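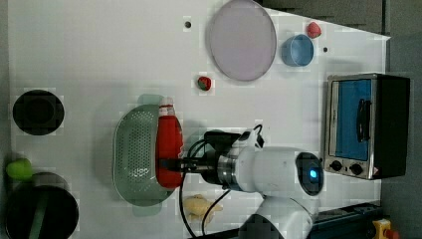
# Notes for the Tranddale ratepayers' evening

27 July 2025

- **Welcome.** Thank Hatice for the introduction, and thank everyone for coming out on such a miserable night (mention the tea urn at the back). I've lived in Tranddale for 23 years and I still get a knot in my stomach opening the rates notice, so you're among friends.

- **Where we stand.** Go slowly with this one. Council owes a bit over three years' worth of its own rates income, and most of that is the old Akora pool loan, which was refinanced in April on terms I'd call hopeful. There are 1362 rateable properties carrying it. Pause and let people do their own sums – they always do, and I love them for it.

- **The pension shortfall.** Jianguo Meng raised this in a letter to council and deserves the credit. Explain that it doesn't show up in the yearly budget, only in the notes to the accounts, page 3 of the handout. Don't get drawn into blaming the old council, even if Cengiz has a go (he will, bless him).
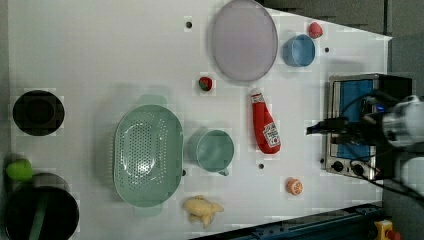 - **What other towns did.** Güler put its rates up early and copped a lot of anger. Flusero borrowed again to cover wages and had to close its library two winters later. I have friends in both places and neither lot is cheerful, but I know which town I'd sooner be living in.

- **What I'm asking for.** A plain-language debt statement with every rates notice, and a public vote on any new loan. Fadime Yaman has the petition by the door.

- **Questions.** Erhan has the roving microphone. Finish by nine so we can stack the chairs.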